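Dunarton Robotics Club: Guide for New Members
Section 5. Set-up for the basket pick-up exercise 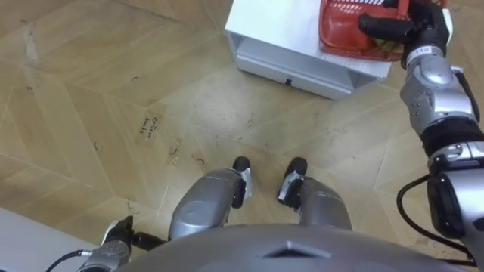

Before you begin, please read the whole section one time. The exercise needs two students. One is the operator, and the other is the spotter, who holds the stop button and does nothing else during the run.

5.1 Preparing the place

1. Sweep the floor between the charging station and the cabinet. Small scraps can go under the feet and disturb the balance.
2. Put the cabinet with the drawer side toward the robot. Close the drawer completely.
3. Put the red basket on the top of the cabinet. Do not fill it higher than the rim.
4. Check that the paper labels on the floor are still well stuck. If a label is lifting at a corner, replace it.

5.2 Starting the robot

1. Switch on the robot while it hangs in the stand. Wait until the status page shows "Ready".
2. Lower it slowly until both feet carry the weight, then remove the hooks.
3. On the laptop, open Skalon and load the profile 126. Profile 132 is for the table exercise and has a different arm height.
4. Open the head camera view. You must see both feet and the cabinet at the same time. If you cannot, tilt the head down in small steps.

CAUTION: Keep your fingers away from the elbow and wrist joints when the motors are on. Long hair must be tied.

5.3 Taking the basket

1. Keep the left arm low and near the body.
2. Bring the right hand over the rim of the basket and close the fingers slowly.
3. Wait until the hand is still. Only after this you may lift.
4. Say "lifting" aloud, so the spotter is prepared.

Note: The arm cables need some free length. If a cable becomes tight, stop and call Ewan Prendergast. Please do not pull it by hand.

Note: Error 1826 means that the hand lost its connection. Open the hand from the menu, step back and restart from 5.2, step 3.

5.4 After the exercise

Hang the robot in the stand before you switch it off. Write your run in the log book, also when it was not successful. Questions about the log book go to Lindsay Quinlan.

Last revised: Thursday, October 22, 2020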